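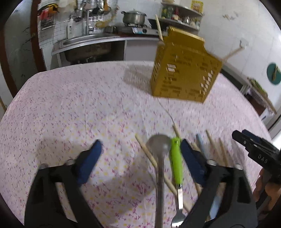
Ladle, green handle, chopsticks, and the yellow box behind them.

Leave the Forks With the Chopsticks

12/5/19
By Lachlan Tosh

Every kitchen article I read this fall wants me to buy a tray. Bamboo tray, mesh tray, expanding tray, tray with a special slot for the teaspoons as if teaspoons were going to run off. I have a drawer. I had a tray in it for years. I'm against it now and I want to say why before the dinner rush starts in my house, so this will be quick.

A drawer is a place you put things so you can stop looking at them. Fine for batteries. Terrible for the stuff you pick up three times a day. In a drawer the forks go to the front, the nice knives go to the front, and everything odd slides to the back and stays there. I pulled mine all the way out in October, first time since we moved in, and found 19 things I would have sworn we didn't own. A melon baller. A cheese wire. Corn holders, one pair plus a stray. Somebody's baby spoon and we do not have a baby.

So I'm for the open box. Slotted sides, stands upright, stays out where people can see it. Everything goes in together, chopsticks with forks, the ladle too if it fits. It looks messy. It is messy. You can find a thing in it with one hand while the other hand is holding a pan, and I've yet to see the tray that beats it on that.

The tray people say mixing is unsanitary. Well, the closed drawer is where I found the crumbs. A box with slots lets the air through, the water goes out the bottom, and you can rinse the whole thing under the tap. When did you last rinse your drawer? I'll wait.

Second thing they say, you'll never find a matching pair of chopsticks. Ok. This one is fair, a bit. Wooden chopsticks multiply and they're never the same length and the takeout ones get in with the good ones. My answer is that I stopped needing them to match. Two sticks, close enough, eat. My neighbor Gervásio Queiroz does match his, with a dot of nail polish on the blunt end, and good for him, it takes him all of a minute and he still keeps them in an open jar with the soup spoons.

What I do believe in is tipping it out. The whole box, onto the table, on the cloth so it doesn't clatter. Spread it around with your hand. Then you see what you've got. A green handled fork, a table knife, a plastic spoon in a blue so pale you forget it between washings, and chopsticks over and under all of it like somebody dropped a box of matches.

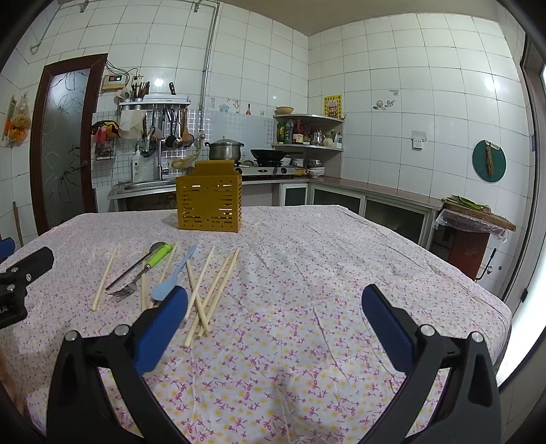 And then it all goes back, in whatever order your hand gets to it. That's the part people fight me on. They want piles. Forks here, knives there, a little row of spoons. I did piles for a while. Piles turn a two minute job into a project, and a project gets put off till the weekend, and then it's the next weekend and you're eating on top of it. Pick up, drop in. Long things first if you must, so the ladle doesn't tip the box over. The ladle will try.

Children can do this, by the way. Mine can't sort to save thier lives, the tray was always wrong after they'd been at it and I was always the one fixing it and being short with them. With the box there's no wrong. Handles down, handles up, who cares – well, sharp knives separate, obviously, they go on the rack by the stove and I won't hear otherwise.

Some of this is about money. I priced a "drawer system" from Dornidel after my sister-in-law got one, and the kitchen version with the dividers and the liner and somebody coming to measure was $1495. For forks to lie down in. The single tray on its own was cheaper and still silly. My box cost 250 – cents, I mean, $2.50, at the church sale on Prado Street, and it's the ugliest thing in the room and I use it more than the oven.

I know there's a look people are after. Clear counter, closed doors, one lemon. I've eaten in that kitchen. You ask for a spoon and the host opens four drawers, laughing, because even they don't know. Meanwhile the kitchens I remember liking, my aunt's, the one in the shared house in Skernbridge, every one of them had a can or a crock or a bucket of utensils right out in the open, and a tablecloth with flowers on it, and you helped yourself. You didn't have to be told where anything lived. You were sort of part of the house by the second visit.

If you love your tray keep your tray. But try the box for a month. Put it in the middle of the table and leave it there, and tip it out when it gets too full to pull a fork from. Take out the things you don't know the name of. Put the rest back any old way. I've got rice on, have to go.

Comments (4)

marnie_b: Agree on the box, disagree on the ladle. Ladle gets a hook. It tipped mine over twice in 1 week.

Old Bukomberg Road: The water does NOT all go out the bottom. Put a saucer under it. Otherwise you get a ring on the cloth and wood chopsticks go black at the ends if they stand in it.

G. Queiroz: For the record it is red polish and it takes longer than a minute. Let it dry overnight before you eat with them.

tess in the valley: Read this to my husband who alphabetizes the spices. He left the room. Tipped out our drawer anyway, found the can opener we replaced last year.

Contact the editor | © 2019 All rights reserved | Back to top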